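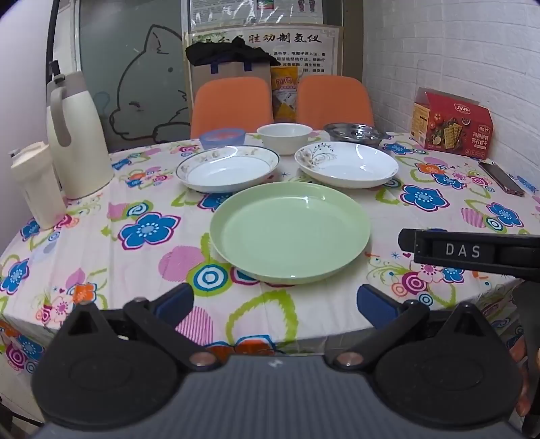
Hedvig Strand wrote in November that the lunch club in Rindport was the only hot meal some of her neighbours sat down to with other people, and asked whether it would carry on past the spring. It will, at least until the end of the grant period, and this report sets out where we have got to.

Rindport Lunch Club
Second progress report to the Aasen Fund
April 14, 2021

Money

The fund paid us 3000 at the start of the period. We have spent 1780 of it. Most went on food and on hire of the hall kitchen, with a smaller amount on containers for the delivered meals. Hall hire was lower than planned in the weeks when we could not seat anyone, and the hall did not charge us for those weeks. Gas is billed separately and the last bill has not come yet, so the spending figure will go up a little before the final report.

Meals

We served or delivered 561 meals in the period. We had hoped for more. The hall was closed to sit-down lunches for longer than we allowed for in the application, and we moved to deliveries in town only. People living out on the Vetbridge side were without a meal from us for the first part of the winter. We started a Vetbridge round once a second driver had come forward, and it has run every week apart from one, when the road was shut by ice.

Soup and a baked pudding have been the most asked for. Fish pie travelled badly and we have dropped it from the delivery menu. Two people need soft food and their meals are made up separately.

Kitchen

The old cooker failed its check before Christmas. Vilgot Brekke found us a used one and it was fitted in the new year. The cost was met from our own reserve and is not in the figures above. The extractor still needs a new filter. We have asked for a price from Clomix and are waiting to hear.

Crockery is all given or lent, so hardly any of it matches. We have enough for the numbers we expect when the hall reopens, but we are short of serving spoons and could use a large lidded pan.

What has not gone well

The phone line for bookings was a mistake. Messages were picked up late and three people were missed off the list in one week. Bookings now go through a single mobile number, answered in the mornings, and we have had no missed meals since the change.

We also said we would run a short cooking course for people living alone. This has not started. It cannot be done by delivery, and we would like to move it to the autumn if the fund agrees.

Next period

We plan to go back to sitting down in the hall as soon as the rules allow, with fewer tables at first and two sittings. Deliveries to Vetbridge will continue alongside – several people there could not get to the hall even before the closure. The remaining money should cover food up to the end of the grant. We will send receipts with the final report.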